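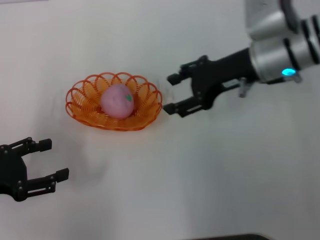
第6章　収穫後の青果物と容器

6.1　本章の範囲

収穫された青果物は、母体からの水と養分の供給を断たれた後も呼吸を続ける。基質となるのは収穫時点で組織に蓄えられていた糖や有機酸であり、以後補充されることはない。前章までは圃場における生育と収穫適期の判定を扱った。本章では、収穫直後から店頭に並ぶまでの期間に果実内部で進む変化と、その変化の速度に容器が及ぼす影響を扱う。

容器は従来、荷役の単位および外傷に対する保護材として論じられることが多かった。しかし容器の壁面は、果実と外気との間で熱、水蒸気、二酸化炭素、エチレンが移動する際の抵抗でもある。同じ品種を同じ庫内に置いても、壁面の開口率や積み方が異なれば品温の下がり方は異なる。したがって庫内の設定温度の記録だけから、果実の経た温度を推定することはできない。

以下では主にモモを例にとる。モモは収穫後に呼吸の一時的な増大を示すクリマクテリック型果実に属し、軟化が速く、果皮が薄いため圧迫の痕が残りやすい。葉菜類および根菜類については第8章で扱う。

6.2　呼吸と発熱

好気呼吸では、ヘキソースが酸素によって酸化され、二酸化炭素と水を生じる。このとき放出されるエネルギーの一部はATPの合成に用いられるが、大部分は熱となる。この熱を呼吸熱と呼ぶ。呼吸熱は品温を上げ、上昇した品温はさらに呼吸速度を高める。通気の悪い容器を密に積んだ場合、中心部の果実は外周部よりも高い温度に保たれ、同一ロットの内部で熟度の差が広がる。

呼吸速度の温度依存性は、通常、温度が10℃上昇したときの速度の比Q10で表す。Q10は一定の値ではなく、測定した温度域によって変わる。低温側で求めた値を常温側へ外挿すると誤差が大きくなるため、文献値を引用する際には必ず温度域を併記する。

呼吸速度の測定には、密閉法と通気法がある。密閉法は試料を気密容器に入れ、一定時間後の二酸化炭素濃度の増加量から速度を求める。装置は簡単であるが、時間の経過とともに容器内の酸素が減少し、測定行為そのものが呼吸を抑制する。通気法は一定流量の空気を流し続け、入口と出口の濃度差を測る。定常状態に近い値が得られる反面、流量の管理を要する。 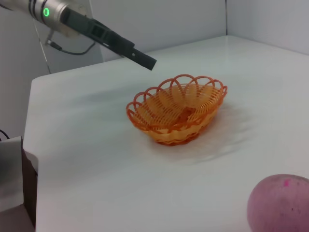
呼吸速度を果実の質量当たりで表すと小玉と大玉を公平に比較できないのではないか、という指摘が旧版の読者から寄せられた。表皮を通るガス交換は表面積に支配されるのだから、単位面積当たりの表示を併記すべきだという趣旨である。

この指摘には理由がある。球に近い果実では、質量が大きいほど質量当たりの表面積は小さくなる。蒸散については表面積の影響が明瞭であり、6.4節では面積基準の式を用いる。一方、二酸化炭素の発生源は果肉の細胞であって、冷却負荷の計算には庫内の総質量が入力となる。このため本書では呼吸に質量基準を採用し、玉の大きさが問題となる箇所に限って果実の平均質量を注記した。

6.3　エチレンと熟度の進行

エチレンは植物自身が生成する気体状のホルモンであり、クリマクテリック型果実では、ある段階を過ぎると自己触媒的に生成量が増加する。モモの軟化は主として細胞壁多糖の分解によるもので、エチレンはこれに関与する酵素の遺伝子発現を促す。果皮の地色の変化と果肉の軟化とは並行して進むことが多いが、両者の進行の比は品種によって異なり、着色の程度だけで熟度を判定する方法には限界がある。

容器との関係では、次の点に注意を要する。開口の少ない容器では、過熟果が混入すると周囲のエチレン濃度が上昇し、隣接する果実の軟化を早める。開口の多い容器ではエチレンは拡散しやすいが、庫内全体の換気が不十分であれば濃度は結局上昇する。容器の設計と庫の換気は、独立に決定できる変数ではない。

6.4節以降で繰り返し用いる事例として、Graltthorpe選果場の予冷区画を取り上げる。同区画は1室当たり600kgのモモを収容し、強制通風によって冷却する。使用する容器は、側面を格子状に抜いた樹脂製かご「Skotell」と、底面のみに通気孔をもつ段ボール箱「Yule」の2種類である。両者を同一の室で混用すると、冷気は抵抗の小さい側に偏って流れ、箱詰め品の冷却が遅れる。同選果場では当初、この遅れを送風量の増加で補おうとしたが、かご詰め品の蒸散が増え、果皮のしおれが問題となった。

用語について付記する。現場では「予冷」と「冷蔵」がしばしば同義に使われるが、本書では区別する。予冷は圃場熱を短時間で除去する操作であり、冷蔵は到達した品温を維持する操作である。必要な冷却能力は前者の方が大きい。また「通気孔」は壁面に設けた個々の開口、「開口率」は壁面の面積に対する開口面積の総和の比を指す。格子や編み目の構造をもつ容器では、正面から投影した面積によって開口率を求めるものとし、線材の厚みによる流路の屈曲は圧力損失の側で考慮する。

演習の準備として、読者は手近な容器を4種選び、各面の開口率を測定しておくこと。面によって値が異なる場合は平均せず、面ごとに記録する。この測定値は6.5節の圧力損失の計算で使用する。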